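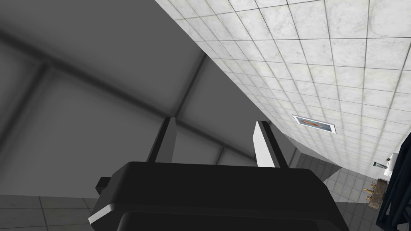

M. Quispe

Chapter 2
Does a new instrument need playing in?

Buy a new violin and somebody will tell you within the week that it hasn't opened up yet. The top is tight, they will say. Give it a year of hard playing and the sound will come. Cellists hear it from dealers, guitarists hear it from each other, and most of us have repeated it to pupils without stopping to ask how we would know.

This chapter looks at the claim and at the kind of evidence usually offered for it. Some of the evidence is better than I expected when I began teaching this course. Most of it is poor. You should finish the chapter able to say which is which, and you should be slower to spend money on the strength of a story.

We start with what changes. Wood takes up moisture and gives it back. Varnish goes on hardening for a long time after it feels dry to the thumb. Strings stretch, bridges warp, a soundpost that fitted well in June may be loose by winter. All of this is real, and all of it can alter the sound. None of it depends on anybody playing the thing. A violin left in its case for a year goes through a good deal of it as well, and the people who sell "played-in" instruments are seldom keen to bring that up.

Then there is the player. If you practise daily on an unfamiliar cello, you learn where it speaks easily and where it growls. You shift your contact point, you lean less on the bow, you stop fighting the bad notes. After some months it sounds better to you and very likely to your audience. Has the cello improved, or have you? From inside the practice room there is no way to tell, and from the stalls there isn't either. 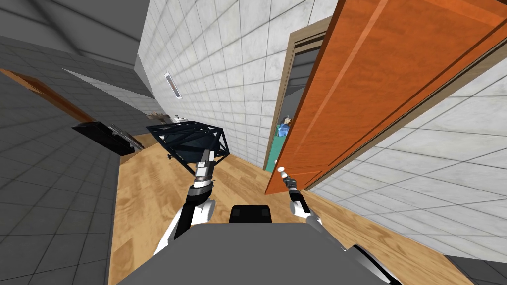

Memory makes things worse. Ask a player to compare today's sound with the sound of a year ago and you are asking for a comparison with something that no longer exists. We are not good at holding a tone in mind for an afternoon, let alone four seasons. Recordings help a little, provided the room, the microphone, the strings and the player's mood were the same, and they never are.

Some makers sell a short cut. The Fusetti workshop will clamp a shaker to the bridge and leave it humming for 13 nights, at a charge of 800 pounds, and the customer gets a certificate. The Amo box does the same job at home, more cheaply and with more noise. At the Nidska summer course, where I taught for several years, students passed treated and untreated violins round the room and argued very happily over which was which. They were always told beforehand that one had been treated. I would ask you to think hard about that before you read on – what would they have heard if they had been told nothing?

A fair test is not difficult to describe. Take two violins from the same maker, as alike as can be managed, play one and store the other in the same air, and let listeners judge without knowing. It is tiresome to carry out, and one pair would prove very little. We shall come to the published attempts later in the chapter, along with my complaints about them.

Before that, a word on what we mean by "open", a term which players use with great confidence and define in ways that don't match.

13 shares

Comments

gutstrings_only
My teacher swore by playing in. She also changed her strings the same week she noticed the difference, so make of that what you will.

backdesk viola
Bit harsh on the shakers. I had mine done and it is louder on the C string. My quartet agrees. Yes, I had told them.

Tenor_clef
Is the section on published tests going up too or do we have to buy the book?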